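3.2 Wiping Materials and Work Surfaces

The second part of the study dealt with light-colored tabletops that share their space with small electrical equipment. Surfaces of this kind are common in staff kitchens, copy rooms and reception areas, and they are cleaned more often than any other furniture in the building. The records kept at the Narkdale site list 3211 separate wiping tasks, of which the greater part were carried out with disposable paper and the remainder with washable cloth. Vilela and Lyimo coded each entry by material, by surface color and by the kind of equipment left standing on the table during the work.

Paper towel was treated as a single category, whatever its brand or ply. It was recorded as flat, folded or wrapped, the last term being used wherever the sheet was wound around a narrow support to reach into corners and along the base of equipment. Wrapped paper creases as it is wound, and the creases increase the thickness of the pad unevenly along its length. Figure 4 shows the wrapped form over a speckled beige tabletop, with a black device standing on the table to the left.
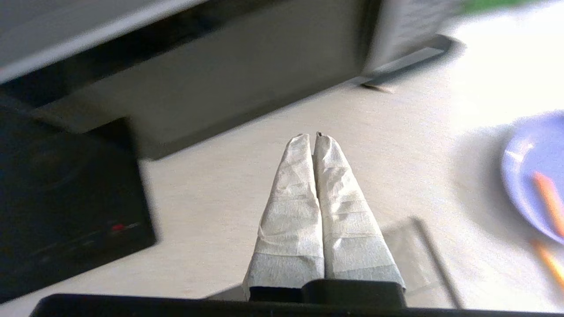 What should be used to clean a table when electrical equipment cannot be moved off it?
A paper towel or cloth that has been dampened away from the table and wrung out well. Liquid should not be sprayed directly onto the surface, and the area next to the equipment should be finished with a dry sheet.

Figure 4. Paper towel in wrapped form above a light tabletop.

The question and answer given with the figure are taken from the guidance sheet issued to cleaning staff at both sites. The wording was agreed with Emanuel Rusu of the Loureiro office in July, before the main period of recording began, and was not changed afterward.

Pale, speckled finishes raised a particular difficulty for inspection. Fine crumbs and dried drops are hard to tell from the pattern of the surface, and strong overhead light makes the difference smaller still. Inspectors at Raditz were therefore asked to view each table from two sides and to pass a clean white sheet over an area of 1000 square centimeters. A table was accepted when the sheet showed no visible mark. Of the tables inspected under this procedure, 80 percent were accepted at the first pass. Tables that failed were wiped again with a fresh sheet and entered a second time under the same number. The results for washable cloth are reported separately in Section 3.3.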